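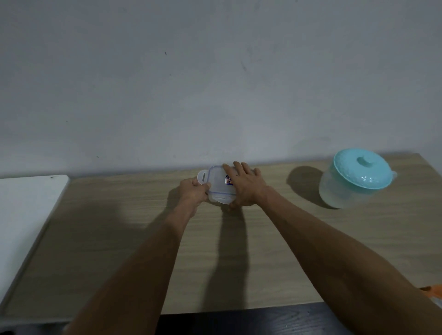
Household Storage and Packing
Handout 4: Rigid food containers, lids and closures

Prepared by Nadine Khalaf. Bench exercises by Cormac Duggan. Read before the practical session.

4.1 Scope

Handout 3 dealt with bags, wraps and films. The present handout deals with rigid plastic containers with removable lids, as used for dry goods, cooked leftovers and packed lunches. Glass and metal are treated in Handout 5. Vacuum closures are outside the course.

4.2 Terms

Body: the part that holds the food.
Rim: the top edge of the body, where it meets the lid.
Lid: the removable cover.
Gasket: a soft ring, usually silicone, seated in a groove on the underside of the lid. Not all lids have one.
Tab: a hinged flap on the lid that folds down and catches on the body. Also called a wing or a lock.
Catch: the ridge on the body that the tab engages.
Hinge line: the thin strip of plastic along which the tab bends.
Knob: a raised grip on a lift-off or press-on lid.

Use these words in the written exercise. "Clip" and "clasp" were used for three different parts in last term's papers and could not be marked consistently.

4.3 Closure types

Snap-lock. The tabs pull the lid down against the rim. A rectangular container commonly has four tabs, one per side; small ones may have two. With a gasket in good condition, this type is suitable for liquids.

Press-on. The lid is held by friction between its skirt and the rim. It is quick to open and close but has no mechanical lock. A round canister with a knob lid is often of this kind. Suitable for sugar, rice, tea and similar goods kept upright on a shelf.

Screw. The lid is drawn down by a thread. The body must be round at the neck. Not used in the bench exercises.

The type of closure cannot always be judged from across a table. Handle the lid before writing down its class.

4.4 Closing a snap-lock container

1. Wipe the rim. Grains of rice or a film of oil under the gasket will leave a gap.
2. Check that the gasket lies flat in its groove all the way around.
3. Set the container on a flat, hard surface. Do not close it in the hand.
4. Open all tabs fully and place the lid square on the body.
5. Lay one hand flat on the lid, fingers extended, and press down.
6. Keep the pressure on. With the other hand, fold one tab down until it engages.
7. Close the opposite tab next, then the remaining pair.
8. Run a thumb along each tab. A tab that is not engaged stands away from the wall of the body.

The order in step 7 matters. When two adjacent tabs are closed first, the far corner of the lid tends to ride up, and the last tab then has to be forced. Most broken hinge lines in the teaching set come from this.

4.5 Opening

Hold the lid down with one hand and release the tabs one at a time, lifting each from its lower edge. Remove the lid only when all tabs are free. If the contents were packed hot and have cooled, the lid may be drawn inward; raise one corner slowly and let air in. Do not use a knife.

4.6 Leak test

Fill the container with water to 75 percent of its height. Close it as in 4.4, dry the outside and stand it on a sheet of paper towel. Turn it on its side for 30 seconds, then upside down for a further 30 seconds. Inspect the towel. Any wet mark is a fail. Repeat once after reseating the gasket, and record both results. Press-on lids are not tested this way.

4.7 Shape and shelf use

Rectangular bodies pack against each other and against the back of a cupboard without lost space. Round bodies leave gaps at the corners but are easier to scoop from and to clean, having no inside corners. For a shelf that holds both, place the rectangular containers first, from the back, and put the round ones in front, where a knob can be reached.

Clear bodies need a label only for the date. Frosted or textured bodies need the contents as well, since fine white goods look alike through them. Put the label on the body where possible. Lids get swapped.

4.8 Care

Wash the gasket separately once a month, or after any oily food. Let it dry before putting it back. Store lids with the tabs open; a tab left folded under load takes a set along the hinge line. Discard a lid with a whitened or split hinge.

4.9 Bench exercise

Work in pairs. Each pair takes one snap-lock and one press-on container from the cupboard and signs for them. The set numbers run to 123; sets with a red dot have no gasket and are for section 4.4 only.

(a) Name the parts of both containers.
(b) Close and open the snap-lock container 20 times, changing over halfway.
(c) Carry out the leak test and enter the results on the sheet.
(d) Sketch one tab in section, open and engaged.

Sheets go to Gumaro Escobedo at the end of the session. Pairs missing a gasket should see Noemí Esquivel before starting (c).

Reading for next time: Handout 5, sections 5.1 to 5.3.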